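Sunday at the Holtent open day, and I'd promised myself I wouldn't come home wanting a new kitchen. Well! Holtent do benchtops and joinery out of a shed with 2000 square metres of floor, and they'd opened the lot, saws and all (earmuffs at the door, very fetching).

We did the display kitchens first, while the sausage sizzle queue was silly.
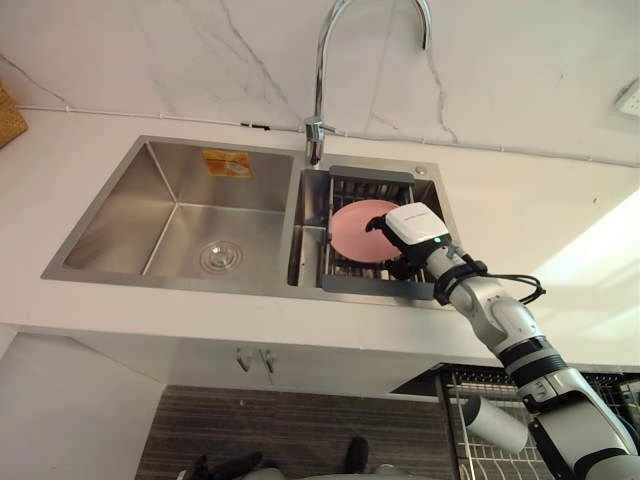 *Double sink, white stone, grey veins up the wall. Yes please.*

Misaki Honda took our group through the stone side and was a delight. She let us run our hands over the offcuts and told us a slab can weigh 400 kilos, so no, you can't pop one in the ute.
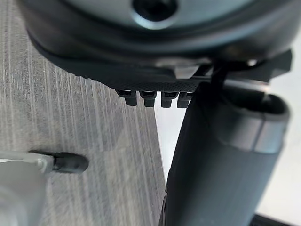 Grip was my big question, as Dad's flat needs rails and handles he won't slide off. Misaki said to go by feel and try everything with soapy hands. She liked a fine texture, like the band of tiny dots on that dark plate, over anything polished. I've put it on his list, along with the Bravix taps.

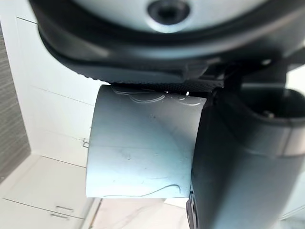
## Getting there and parking

Gates open at 9, and the gravel lot fills early. The bus stops 2 blocks away, outside the Vlček bakery (get the poppyseed slice).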